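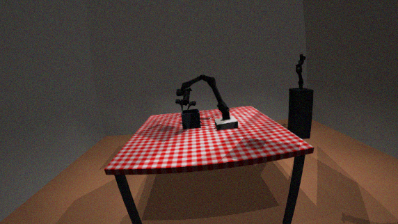

Pillinance to Open Home Textiles Outlet in Paterson

PATERSON, Monday, September 23, 2019 - Pillinance, a maker of table linens and kitchen textiles, will open its first factory outlet this fall in a former dye house next to its Paterson cutting room. The outlet will sell tablecloths, napkins, runners and dish towels, along with cut yardage from the end of production runs.

The store takes up the ground floor of the building. Pillinance has leased the space for storage in the past and bought it outright earlier this year. Work on the floor, lighting and front entrance is finished. Shelving and checkout counters are being installed now.

"People have been knocking on the cutting room door for years asking if we sell seconds," the company said in a statement. "We always had to send them away. Now there is a proper place for them to shop, with parking."

The outlet will carry the full Ireo line of everyday tablecloths, which are yarn-dyed cotton in checks, stripes and solid colors. Ireo cloths are sold in round, square and oblong sizes and can be machine washed and tumble dried on low. Discontinued colors and cloths with small weaving flaws will be marked down and kept in a separate section at the rear of the store. Each flawed item will have a tag showing where the flaw is.

Customers with tables of an unusual size can also order a cloth cut and hemmed to measure. Orders placed at the counter will be ready within 3 weeks. The minimum charge covers 2 yards of fabric, and mitered corners are included in the price. Customers should bring the length and width of the tabletop and the overhang they want on each side. Staff can help work out the overhang for those who are not sure.

A second line, Sirnatard, will be sold in the outlet from opening day. Sirnatard is a heavier cloth made for restaurants, church halls and rental companies, and until now has been available only by the case. The outlet will sell it by the piece. Businesses that buy 100 or more napkins in one order will get the case price, and the same terms apply to orders picked up at the loading dock.

Pillinance expects to hire sales and stockroom staff from the Paterson area. Openings are posted on the company website and at the cutting room entrance. Both full-time and part-time positions are available, and no experience with textiles is required.

The first 200 customers on opening day will receive a free dish towel, limited to one per household. The opening date will be posted on the company website and on the outlet door once final inspections are complete.

Purchases made at the outlet can be returned unwashed with a receipt. Made-to-measure cloths and marked-down items are final sale. Gift cards bought through the website will be accepted in the store.

About Pillinance

Pillinance designs, cuts and sews table linens and kitchen textiles in Paterson. Its products are sold through independent home goods stores, restaurant suppliers and the company website.

Media requests may be sent through the press page of the Pillinance website.

###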